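Chapter 4
Parish Councils and the Local Precept

Shares 161
Comments 2

Most people in England could name their MP if pressed, and a fair number could name the leader of their county or district council. Far fewer could name anyone who sits on their parish council, or say what the parish council spends. Yet in many villages and small towns it is the body that looks after the playing field, the burial ground, the bus shelters and the noticeboard outside the shop, and it does so with money taken from every household that pays council tax.

This chapter is concerned with that money. Chapter 3 dealt with how parish councillors come to hold their seats, by election or by co-option, and the reader should be clear on the difference before going further. We now turn to the precept: what it is, how it is set, who collects it and what a resident can do who thinks it is too high or badly spent.

4.1 What the precept is

A parish council does not send out tax bills. Each winter it works out what it expects to spend in the coming financial year, takes off any income it expects from other sources, such as hall hire or allotment rents, and decides how much it will draw from its reserves. What remains is the precept. The council tells the district or unitary authority the sum it needs, and that authority must add it to the council tax bills of the homes in the parish. It appears on the bill as a separate line, usually the smallest.

The charge on each home depends on two things: the size of the precept and the tax base. The tax base is the number of homes in the parish, adjusted for their bands and for discounts, and expressed as an equal number of Band D homes. Dividing one by the other gives the Band D charge. A council with a small tax base will therefore ask a good deal more of each household for the same piece of work than a council with a large one.

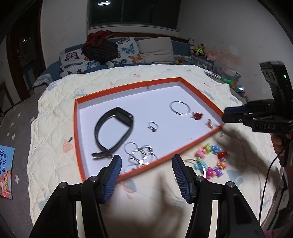
The parishes of Ultutcombe and Granham, which we shall follow through this chapter, show the effect well. Ultutcombe has a tax base of 161. Granham, four miles down the valley, has a tax base of 1,738. Suppose each council wants to spend an extra £500 on clearing footpaths. In Ultutcombe the Band D charge goes up by £3.11 a year. In Granham it goes up by 29p. The paths may be equally overgrown, but the two councils will have very different conversations about them.

4.2 Setting the figure

The precept must be agreed at a meeting of the full council. It cannot be left to the clerk or to a working group, although either may prepare the draft budget. Members of the public may attend, and most councils set aside a short period in which they can speak.

In practice the meeting is often brief. Silvana Mendonça, clerk at Granham for nine years, kept a record of public attendance at each budget meeting and found that in most years it was nil. The exception was the year in which the council proposed to buy the Honorato field for use as a recreation ground. The meeting was moved to the school, and the decision was put off until further costs had been obtained.

Once the precept has been issued to the billing authority, the parish council cannot go back for more during the year. If the roof of the pavilion fails in July, the cost must be met from reserves, from a grant, from a loan or by leaving something else undone. For this reason councils are advised to hold a general reserve, and auditors will ask questions if it is either very low or very high. Section 4.5 looks at Trotanwood, where the reserve was allowed to grow for many years without any stated purpose.

4.3 Terms used in this chapter

Billing authority: the district or unitary council that sends out council tax bills and collects the money.

Earmarked reserve: money set aside for a named purpose, such as replacing play equipment.

General reserve: money held against unexpected costs, with no named purpose.

Before reading on, find a recent council tax bill for an address in a parished area and note the parish charge. You will need it for the exercise at the end of section 4.4.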